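# Budgeting for a handheld gripper setup (the way I do it now)

I've put together three of these budgets, and the first was a mess. I priced the gripper, added a bit for shipping, sent it off for approval and then spent the next month asking for more money. So this is the order I work in these days. 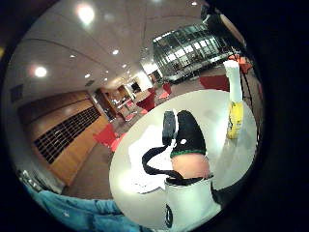
I'm assuming you want to collect handling demos with handheld grippers first and buy an arm later, or maybe never. If you're starting with the arm, most of this still works, but your mounting and safety lines will be a lot bigger than mine.

## 1. Write down the task before you open a catalog

One sentence. Mine was "pick up small everyday things from a tabletop and put them somewhere else, in several different rooms." That sentence decided more than any spec sheet did! Several rooms meant battery power and a case with wheels. Everyday things meant I didn't need custom fixtures at all, and I crossed out a whole block of the first quote.

If your sentence has an "and also" in it, split it into two budgets.

## 2. Price the gripper as a kit

I compared two suppliers, Rarnoner and Imano. Rarnoner looked cheaper until I noticed the camera mount and the finger pads were sold separately. Ask both sides for a quote with the same list on it:

- gripper body and trigger
- camera, lens and mount
- two spare sets of finger pads
- memory cards and a reader
- batteries plus charger
- calibration board

I went with Imano in the end, mostly for the lead time (9 days against "we'll let you know").

Buy two kits if you can stretch to it. When one is off being fixed, you still have a working day.

## 3. Look at where you'll be working

Walk through the rooms with your phone and a notebook. A lounge with a glossy white table and a ceiling full of recessed lights is a different job from a storeroom with one window. With a very wide lens you get the walls, the chairs and the ceiling along with the table, so check that the people who run the building are happy with that, and get it in writing.

Things I budget for at this stage:

- a matte table cover, in case glare turns out to be a headache
- tape for marking spots on the floor
- one folding table of our own
- room fees, if there are any

## 4. The object box

You need stuff to pick up, and it should be boring stuff: cups, bottles, caps, clips, cords, loose paper. I gave this line $200 and thought I was being generous. I wasn't. Soft and bendy items get worn out, and paper gets crumpled and has to be replaced constantly. Next time I'd set aside another $200 for the second half of the project and not touch it until then.

Don't buy everything in one go, by the way. Get a first batch, use it for a week, then see what's missing.

## 5. Storage and hours

Video piles up fast. Record one normal session, look at the file size, multiply by the sessions you've planned, and double it for a backup copy. We keep ours on a pair of Kermani drives, one in the office and one somewhere else.

Then do people's time. Count setup, packing up, copying files and checking them, as well as the recording itself. My first budget only had the recording in it (ouch).

## 6. Add the cushion, and give it a name

I add 15 percent and label it "repairs and replacements." When I called it "miscellaneous" it got cut in the first review. Same money, different label, approved in April without a single question.

## 7. Put it in one sheet

I track mine in Trorkard, but any spreadsheet will do. Columns I use:

| Column | What goes in it |
|---|---|
| Item | plain name, no part codes |
| Need by | the month |
| Quote | with shipping and tax |
| Paid | fill in as you go |
| Notes | who to call, warranty end |

Fill in "Paid" the same day. I've tried catching up from receipts and it took me an entire afternoon.

If you're planning for an arm later on, start a second tab now and drop quotes into it as they come in. Check that the wrist mount fits the gripper fingers you already own before you get attached to any particular model.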